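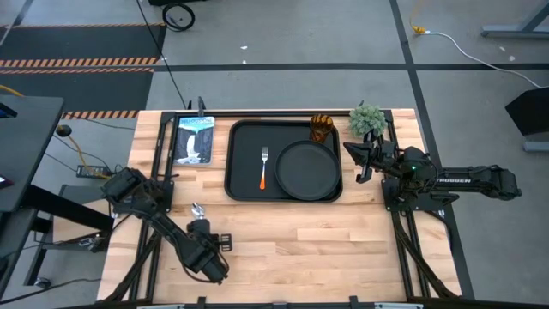 Fork, plate and tray on a butcher-block top

Butcher block table still sticky after oiling

4 min read

Shih-chieh Siu

I have a maple butcher block table that came unfinished. I sanded it with 120 and then 220, wiped it down, and put on three coats of Jaser wood oil over one weekend. The can says to let it dry overnight between coats. I gave it 12 hours each time, maybe a little less before the last one.

That was in June. The top is still tacky. If I leave a sheet of paper on it, the paper has to be peeled off, and a tray left there for an afternoon leaves a dull outline that I can feel with my finger. The underside got one thin coat and feels fine.

The room is a converted garage in Nanditmont with no air conditioning, and it gets humid. I don't cut food directly on the table but people do eat at it. I would like to avoid sanding the whole thing again if I can. What are my options, and what should I put on it afterward?

12 comments

Fikri Pillai

You put it on too thick, and the humidity didn't help. I have done this myself on a desk. The oil that soaks in cures fine, but the oil left sitting on the surface makes a skin and stays gummy underneath. Your underside got one thin coat and dried, so the can itself is probably OK.

Before you sand, try this:

Get a bottle of mineral spirits and a white nylon scrub pad, the non-scratch kind. Open the garage door and wear gloves. Wet the pad and rub a section with the grain, about as much as you can reach without moving your feet. Wipe the sludge off with a clean cotton rag before it dries and move on to the next section. An old T-shirt works. You will go through more rags than you think.

When the whole top is done, leave it overnight and feel it again. Mine needed two rounds. The second one went a lot faster. If there are still gummy patches after that, use a card scraper on those spots only. Sandpaper on soft finish just clogs and you will throw away half a box of it.

Lay the oily rags flat outside, one layer, until they are stiff. Do not ball them up in the trash. They can heat up and catch fire, and a garage is a bad place for that.

For the next coat, flood it if you like, but wipe off everything that hasn't soaked in after 15 minutes. Then go over it again with a dry rag. It should look like you took it all back off. Wait a full day between coats, or two if it is humid. A fan in the doorway helps.

People at the hardware store in Vinitov ask me the same thing over and over when I'm working the paint counter, so I'll put it down. 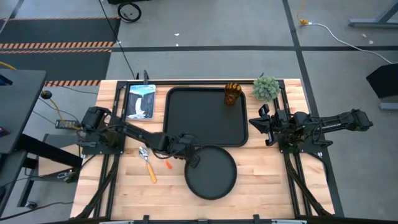 Can I use olive oil on a butcher block top?

Olive oil never hardens, and after a while it turns rancid and the wood smells. Use food-grade mineral oil, or a curing oil such as pure tung oil or a hardwax oil made for tabletops.

The other one I get a lot is about switching products. If you want to go from a drying oil to a hardwax like Ekström, the old coat has to be fully cured first. Press your thumbnail into it in a corner where it won't show. If it leaves a dent, wait. I would plan on a month after you clean it up. Hardwax over soft oil will give you the same problem you have now, only more expensive.

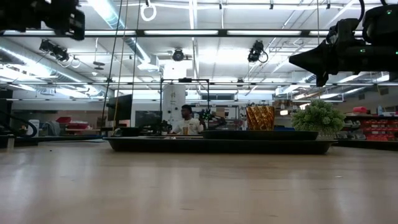

Mineral oil doesn't have that problem in the other direction, but once it is in the wood almost nothing will bond on top of it. So if you think you might want a film finish later on, stay away from it for now. For a table people eat at, I would stick with the oil you have and put it on thin. Wipe up water when you see it, and recoat once or twice a year when it starts to look dry.

Shih-chieh Siu

Thanks. I did one round with the mineral spirits last night and the half nearest the door is already much better. The other half is still grabbing the rag, so I will do it again tomorrow. I left a lot more than a thin coat on there. I don't think I wiped the last one at all.

Does it matter that I went to 220? I read somewhere that you should stop earlier.

Fikri Pillai

220 is fine for oil. Going a lot finer than that can keep it from soaking in as well, but it isn't what caused this.

benchdog_ray

just sand it. 45 minutes with a random orbit sander and decent dust collection, start at 80. I never had any luck with the scrubbing method, too much mess. Polyurethane after that and you're done for ten years.

Was this page helpful?
3,353 views · 27 shares

Contact us | Community rules | © Home help forum | Back to top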